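# Workshop tips: teaching two arms to hang up a shirt

Most of these were learned at the expense of somebody's blouse. They apply to teleoperating a pair of small arms with leader handles, though a few hold for moving the arms around by hand.

**Hang one yourself first, slowly.** Use a thumb and one finger on each hand and keep your elbows still. You'll discover that you normally cheat with your palm, your chin and occasionally your teeth. Write down the order of the grabs and tape it next to the handles.

**Buy your wardrobe at the thrift store.** Loud prints are your friends. A plain white shirt on a white table is a fine way to spend an afternoon gripping the table. Wilfredo Tolentino picks ours, and he has never once been accused of good taste.

**Check the hangers for attitude.** Thin wire ones swing, and they keep swinging while you chase them. Let the hook settle before you close the gripper. If you're chasing it anyway, back off a hand's width and start the reach over -- the arm will learn the chase just as faithfully as the catch.

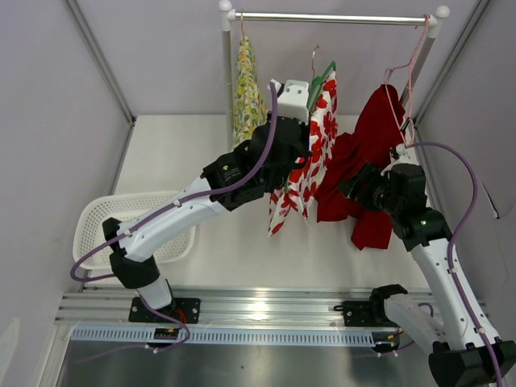 **Decide which arm is boss.** One holds, the other moves, and you swap only when the cloth is pinned. When both move at once you get a tug-of-war, and the shirt loses. Mhairi Shearer says "left has it" out loud before every swap. We laughed for a week and now we all do it.

**Pinch a seam.** Collars and shoulder seams stay where you put them. The middle of a sleeve slides out as soon as you lift. Come in low, close, then wait a beat before going up.

**Come at the rod from the front and a little high.** Lower the hook until the cloth stops moving with the gripper, then open. If you open early, you get to practice picking things up off the table, a separate skill you didn't mean to teach today.

**Mind the cables.** Clip them along the forearm and leave a generous loop at the elbow. Run each arm through its full reach before you record anything. A snug cable will wait until your best take.

**Throw out the ugly ones the same day.** Our rule is 3 clean hangs in a row before anything counts, and we stop at 22 keepers per sitting. After that your hands get clever and your demos get sloppy. I once pushed on to around 600 over a stretch in April and spent May deleting them.

**Mess up the start.** Crumple the clothes differently each time and move the hangers along the rod. If every shirt begins in the same neat heap, you've taught the arms to hang up that heap.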